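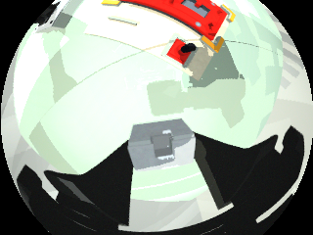
June 4, 2019

Narrative coding, Lallosmont set. Finished deduplication: 485 items in, 439 kept. Most of the drops were Platix reposts with altered headlines. Kept the earliest timestamp in each cluster and logged the rest as amplification.

Fouzia Khattak and I double-coded the March batch. Agreement is fine on topic, poor on attribution – category 8 (unnamed official source) overlaps with 2. Will merge them and recode.

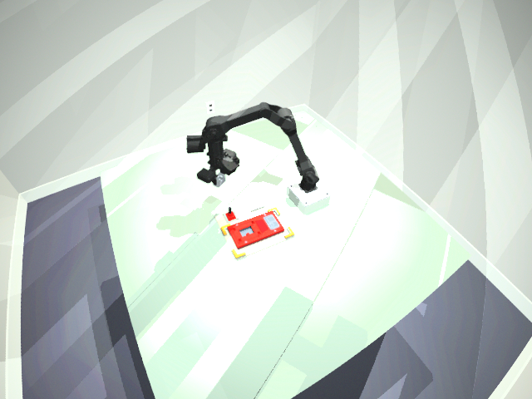 Simulated arm above the tabletop, gripper pointing down.

Isamu Sakamoto wants translated items labelled separately, as the wording shifts between versions. Agreed. Fasov export still strips the original URL; pulling those by hand for now.

To do: revise codebook, send Echevarría sample to Fouzia.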